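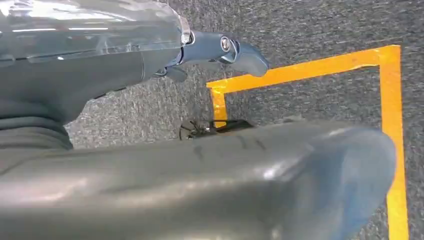

Clear plastic cover, grey speckled carpet

Ticket: Kadwood router keeps dropping the wifi
Opened by Anayeli Olvera, Tuesday, April 6, 2021

Hi again! The wifi's gone 52 times since the update in March — yes, I kept a tally — and always just as I'm sending the Clilmont invoices. 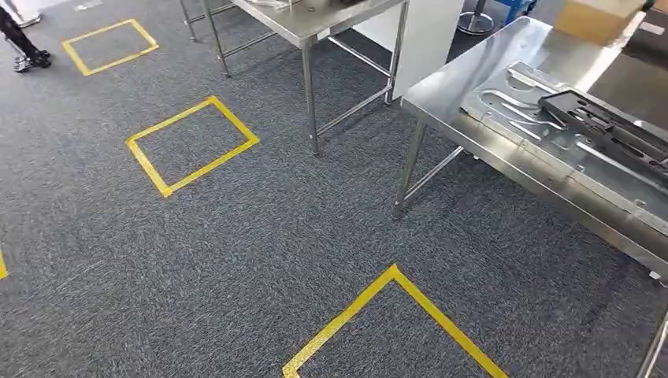 I've restarted it, swapped the cable and moved to channel 11, and it still drops after 50 minutes. Wired is fine. 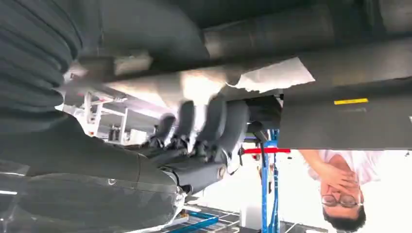 The router log says "lease expired" every time, so I've set the lease to a day. I also changed the power lead for one with a ribbed sleeve, dark grey like the ridged arm cover on the left there, only much thinner. Two drops since lunch!
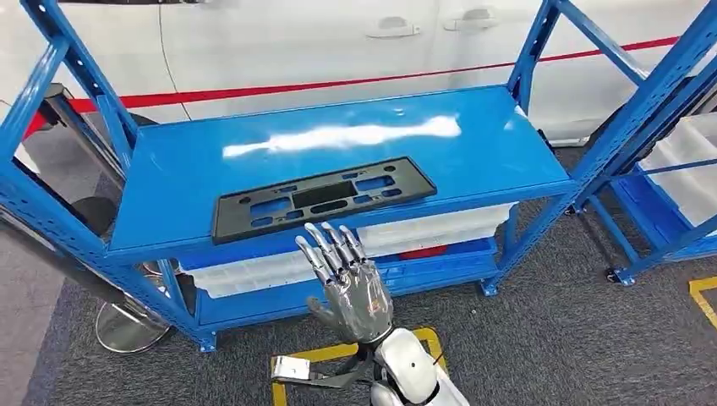 Blue shelving, black slotted panel on top

Rutilio Quintero has the old firmware, so could you send me the steps for going back?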